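Masesdale Students Take On Laundry at the Lastoscombe Robot Challenge

Robotics club heads to November event with a shirt-folding project and 174 practice runs recorded by hand 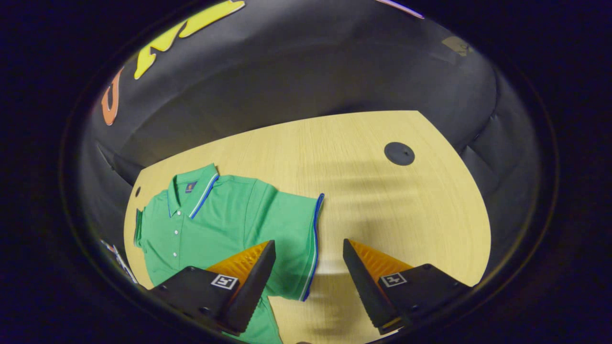
What does a team have to do to win the folding event?

Each team's robot gets a pile of clothes it hasn't handled before and has 30 minutes to fold as many pieces as it can. Judges score every piece for shape, for the collar lying flat and for how close the hem comes to straight. Teams may not touch the clothes once the clock starts.

MASESDALE – The Masesdale High School Robotics Club will enter the folding event at the Lastoscombe Robot Challenge this November, the first time the school has sent a team. The club has been at work since the end of summer, and its members can hardly wait.

Much of the practice so far has been done with hand-held grippers. A student holds the gripper, folds a shirt slowly, and the recording becomes one lesson for the robot's software. The club has 174 of these recordings and wants 600 before the event. Polo shirts come up a lot, and everyone on the team has strong feelings about them by now.

"The collar is the hard part, and I love it," said Kaede Arai, a junior and the team captain. "A T-shirt you can get in two moves if you start at the sleeve. With a polo you have to think about the placket, and if you pinch too close to a button the whole front twists. We spent an entire afternoon on where to put the first pinch and I went home and kept doing it with a dish towel."

Software lead Halfdan Vídalín, a senior, sorts the recordings after each session and throws out the ones where the folder got in a hurry. He says the good ones are easy to spot once you've watched enough of them, and that his own are not always among the good ones!

The team's robot, named Pranau by a vote of the club, will do its first full run without help later this fall. In early trials it folded a hand towel on its own and got partway through a T-shirt before it let go of a sleeve.

"They cheered for that towel like it was a touchdown," said club adviser Kátia Rangel, who teaches physics. "I have students asking to come in at 7 in the morning. I teach first period, so I know what that means."

Club meetings are after school in the Ebihara Building, and new members are welcome at any point in the year. No coding experience is needed. Families with clean shirts to spare, any size, can leave them at the front office marked for the robotics club. Long sleeves are especially wanted.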